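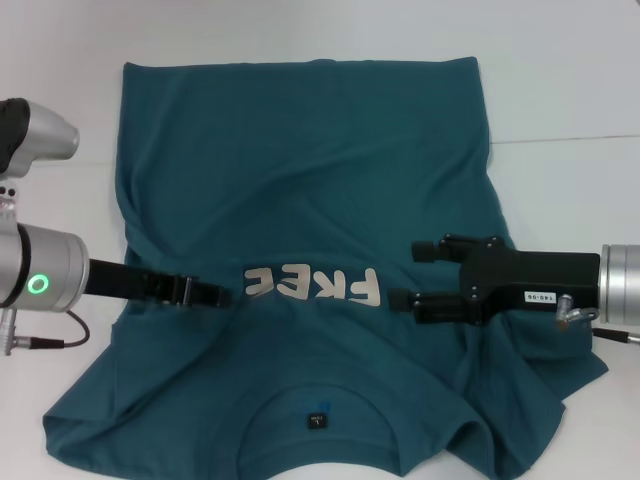 The Hisitgate Folding Set is a collection of demonstrations of garment handling by a two-armed robot, recorded for use in imitation learning. It was compiled at the Omum laboratory by a group led by Aarti Dhillon and Edith Villca. The set contains 975 recordings, of which 869 are marked as complete. The others are kept in a separate folder and are mostly used to train models that detect a failed grasp.

Collection

Each recording, called an episode, covers one garment on a white tabletop. The operator guides both arms through the task while the control software, Morkora, stores joint positions, gripper openings and camera views. Episodes end when the operator presses a pedal or after 400 seconds.

The garments are 34 used T-shirts, both plain and printed. Starting positions vary. A shirt may be crumpled, folded over on itself, or spread out with the collar toward the camera, as in the view of a teal shirt printed with the word "FREE". Printed shirts were included after early models trained on plain fabric placed their grippers poorly near lettering.

Operators

Most episodes were recorded by Kristine Lagman and Tavion Yazzie. Their habits differ: Lagman usually folds the sleeves first, while Yazzie folds the shirt in half lengthwise. The operator is noted in every file, and users can train on one style or both.

Labeling

Emmett Ruiz-Ortega wrote the labeling guide, which divides an episode into reaching, grasping, flattening, folding and release. Flattening was added in the second version of the guide, released in November. Older labels were converted by hand.

Related sets

The Wojcik set uses the same file layout but covers towels and pillowcases.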